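Flusard push home opener back a day, will start bullpen arm against Moten

2020-09-26

Flusard will open its final home series of the season with a reliever on the mound after the club moved the first game against Moten back by one day and reshuffled its pitching plans for the week.

The team said Saturday morning that the change was made at the request of the ballpark, where crews are still repairing a stretch of the warning track in left field. The game will now be the first half of a doubleheader. Both games are scheduled for seven innings, with a break of 30 minutes between them.

The delay leaves Flusard short of rested starters. Its top left-hander threw 100 pitches in the last road game at Kashindye and will not be used until the end of the series. The right-hander who would normally follow him has been on the injured list with a sore elbow and has not yet thrown to hitters.

That means a group effort in the opener. The club plans to use a right-handed reliever for the first two innings, then turn to its long man, who has worked as a starter twice this season. The second game will go to a rookie who was called up in the middle of the month and has given up two runs in his last 11 innings.

Moten has not changed its rotation. It will send its number two starter to the mound in the first game and said it would wait to name a pitcher for the second.

The two clubs are separated by one and a half games in the standings. Moten holds the last playoff spot in the division, and Flusard needs to win the series to have a chance of passing it. Kashindye, which sits another game back, has a lighter schedule and finishes at home against Plernlow.

Evening temperatures are expected to drop into the low 40s, and fans who come for the second game should bring warm clothing. Blankets are allowed in all sections. Hard-sided coolers and umbrellas are not. 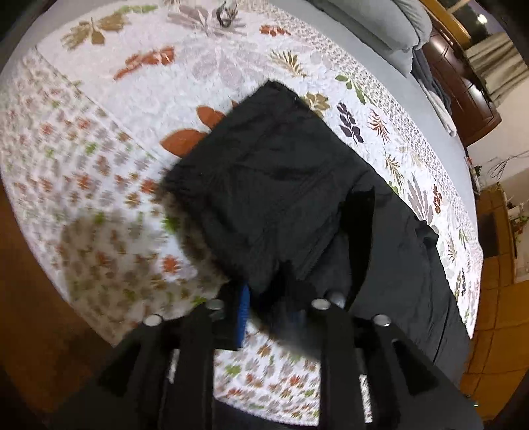

Roster moves

Flusard made two moves before the series. A backup catcher was activated after missing 12 games with a bruised hand, and an outfielder was sent down to make room for him. The outfielder hit .188 in limited playing time but was used often as a pinch runner - he stole five bases and was caught once.

The catcher is expected to start one of the two games, most likely the second. Flusard's regular catcher has played in all but three games since the season began and was given the night off only once on the last road trip.

Moten is carrying an extra pitcher for the doubleheader and will return him to its reserve list afterward.

Tickets and parking

Tickets for the original date will be accepted for both games of the doubleheader. Fans who cannot attend on the new date can exchange them at the box office for a game in May, subject to availability, or ask for a refund until the end of the series. Tickets bought through the club's website will be updated automatically.

Seating is limited and the upper deck remains closed. The club said over 130 seats were still available on the third base side, with a smaller number behind the right field fence.

The east parking lot will be closed because of the repair work, which takes away 70 spaces. Drivers should use the north lot and enter through the gate next to the practice field. Gates open one hour before the first pitch and will stay open between games, but reentry is not permitted.

The rest of the series will be played as scheduled, with nine-inning games on both remaining nights.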